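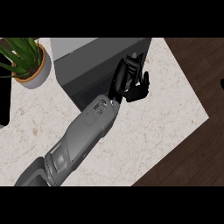

Ticket 421 – kitchen arm stops short on the Sowerby counter layout
Opened by: Radek Hubáček
Site: Plestthorpe canteen
Status: open, workaround in place

Radek, 1000: Morning all. The lunch prep routine halted again before I'd got my coat off. Same message as before, "reach limit, right side", and then it just sits there looking sorry for itself until I press resume. I've done the usual – restarted the controller, reloaded the layout, checked nobody had left the speed on half. It ran through twice and stopped on the third go.

Radek, later: Phong reckons it's the layout file and I think he's right. The one we're loading is from before the Grikham update, and the appliance positions in it don't match what's in the simulator now. I've asked Cliritz support for the new one.

Phong Chu: Got the new file from them just now. Loaded it, ran the whole routine in sim and had no stops (hooray!). Please don't put it on the real line until Jummai's signed it off, she'll have my head.

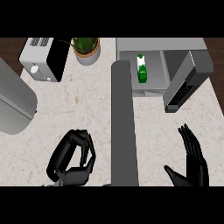

Do we have to be in at 0900 to babysit it once the new file goes live?
Only for the first 2 mornings, and after that whoever's on prep can clear a stop from the wall panel.

Jummai Ogunleye: Signed off for a trial. Can I add something while we're here? Since the arms came in, the early shift spends half its time clearing stops and writing tickets, and none of that is on the rota. Emiliano used to do all the chopping and now he's our unofficial robot doctor – he likes it, to be fair, but he ought to be trained and paid for it.

Radek: Agreed, and I'd like the training too, please! I don't miss the early lifting one bit but I do feel daft phoning Phong every time a light goes orange. I've passed it to Nayara Mendonça with this ticket number. Leaving this open until the trial's done.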